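Local History and Public Memory
Handout 4: The Cunley dock strike and how it was remembered

Read this before the seminar. It covers the background to the strike, the main events, and what happened to the story afterwards. The source extracts are in the separate pack and you should bring both.

Background

Cunley was a river port with one main employer, the Multen Company, which ran the wharves, the timber yards and most of the rented housing behind them. By the early 1900s it had 3,000 people on its books in a good season and far fewer in a bad one. Work was given out twice a day at the yard gate. A foreman picked the men he wanted and the rest went home without pay.

Two things about this system matter for the seminar. The first is that it gave foremen a great deal of power over families as well as workers. A man who was not picked could fall behind with his rent, and the rent was owed to the same company. The second is that it split the workforce. The skilled timber porters had regular places and their own benefit club. The general labourers, many of them recent arrivals from Ireland and the Baltic ports, had neither.

Punis Street, which ran down to the lower wharf, was where most of the newcomers lived. Local newspapers of the time wrote about it in hostile terms, and you will see this in extracts 2 and 3. Pay attention to the words used. "Idle", "foreign" and "excitable" come up again and again, often in the same sentence.

The strike

The strike began in March, when the company cut the afternoon rate for general labourers. The porters were not affected. On the first morning only the men of the lower wharf stayed out, and the company expected them back within days. Instead the porters joined them at the end of the first week, after a meeting at the Huttunen Hall.

The hall is worth a note. It was a seamen's mission, built with money left by a Finnish shipping agent, and it was the only large room in the town that the company did not own. Without it there would have been nowhere indoors to meet. When you read about protest movements, always ask where people were able to gather and who held the keys.

The strike lasted nine weeks. For most of that time it was peaceful. Relief was organised street by street, mainly by women, and the records of the soup kitchen on Punis Street are the fullest source we have for daily life during the dispute. They list what was given out and to which household, and they show that porters' families and labourers' families were fed from the same kitchen.
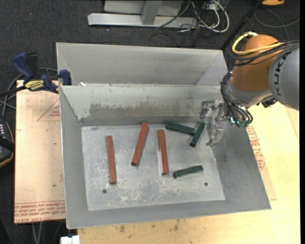
In the seventh week the company brought in replacement workers by river. A crowd met the boats, stones were thrown, and special constables cleared the wharf with batons. Two labourers died of their injuries. There was an inquest but no prosecution. The company then served notice to quit on 20 houses, all of them on Punis Street. No porter's family was put out.

The men went back two weeks later. The afternoon rate was partly restored, but the gate system stayed. Most of the evicted families left the town and cannot be traced in the local records after that.

How the story was told

For a long time it was hardly told at all. The company's own history, written for an anniversary, gives the strike one sentence and calls it "a period of interruption". The deaths are not mentioned. School books used in the county do not mention the strike either.

The porters' benefit club did keep a version of events. In that version the strike was led by the porters, who came out of sympathy and won back the rate. The labourers appear as a group to be helped. This is the account most older residents grew up with, and it is the one on the first memorial plaque, which names the club and no one else.

A different account survived in families. In the 1970s a group at the adult education centre recorded almost 30 interviews with people whose parents had lived on or near Punis Street. Their account starts earlier, with the cut to the labourers' pay, and it gives much more space to the evictions. It also names the two dead men, although people did not always agree on the spelling.

Be careful with both versions. The club minutes were written close to the events, but by people with a position to protect. The interviews were recorded 60 or more years later, mostly with people who had been small children or not yet born. Neither is simply right or wrong. We can often learn as much from what a source leaves out as from what it puts in.

The second plaque was put up after a long argument in the local press, which is in extracts 8 to 10. Some letter writers felt it would stir up old quarrels. Others felt that a town which lists its shipowners on street signs could find room for two labourers. The plaque is on the wall of what was the Huttunen Hall, now flats.

Terms to know

Casual labour – work given out by the day or half day, with no promise of more.
Notice to quit – a formal order to leave a rented house.
Special constable – a part-time officer, here sworn in for the length of the dispute.
Collective memory – the shared account a group gives of its own past.

For the seminar

Read extracts 1 to 6 closely and skim the rest. Make short notes on the following.

Who wrote each extract, and for whom?
How do the newspapers describe the porters and the labourers?
What do the soup kitchen records tell us that the club minutes do not?
Why might the evictions have dropped out of the club's account?

The short source exercise (one page, typed) is on extract 5 only. Give the extract number at the top and use the referencing style in the module guide.

Handout revised April 8, 2018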